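Collection Protocols > Household Textiles
Topic: Minimum variation per garment, bedroom set

mostyn_g
Posted 12 June 2022
Contributors to the Unden set are asked to record 21 folding examples for each garment before moving to the next. Please begin each one with the sleeves in a different position. In February we accepted repeated starting positions, and the trained policy learned very little from them.

A striped knit is suitable for this purpose, as the stripes show where a sleeve has turned over.

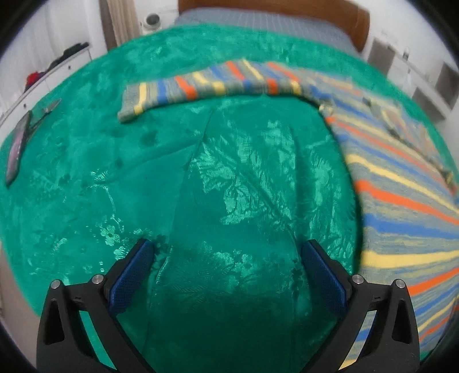

Examples in which the grip slips should be kept and marked "recovery." Please do not delete them.

Gwilym Mostyn
Anemus Data Office

b_worku
I must disagree with the figure. Our group submitted 2054 examples under the earlier rule, and the gain came from adding garments. I would propose 10 examples per garment and a longer list of clothing.

S_Na
I support the original figure for knitwear only. Knits stretch, and a sleeve seldom lies the same way twice. For shirts, 10 should be enough.

mostyn_g
The point about shirts is accepted. The figure for knitwear stands.

b_worku
My objection regarding knitwear remains, and I ask that it be recorded.

emlyn.eynon
May recovery examples be counted toward the 21?

mostyn_g
Yes, up to five per garment.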